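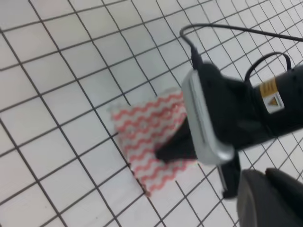
Our project looked at how the way a cloth is left lying affects how long it takes to fold neatly, and I have to admit I thought it would be the easy topic when Nest Cadwaladr and I picked it. We soon learned otherwise! We worked on the floor, on small square white tiles with dark grout, and that turned out to be a real gift, as the lines gave us a ready-made grid to judge angles by. The red and white zigzag cloth was my favorite of the set, partly because the stripes make any crooked fold easy to spot, and partly (I'll say it) because it is so cheerful. We called it Pastor, and the plain one Skindlow, and the names stuck all the way through our notes.

We did 200 folds between us, 30 in the first session and the rest spread over the following weeks, always on the same floor and always starting with the cloth flat. A cloth set down at an angle to the grout took us longer than a square one -- on average 7 seconds longer -- mostly because we kept stopping to straighten it before making the first crease.

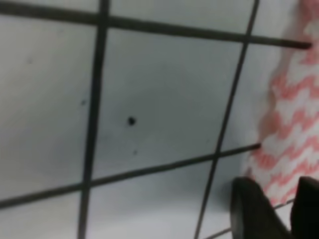 Straightening first was still worth the time, and those folds came out with better corners. If we did it over, we would also try a cloth with no pattern on a floor with no lines, and we hope to get to that in November.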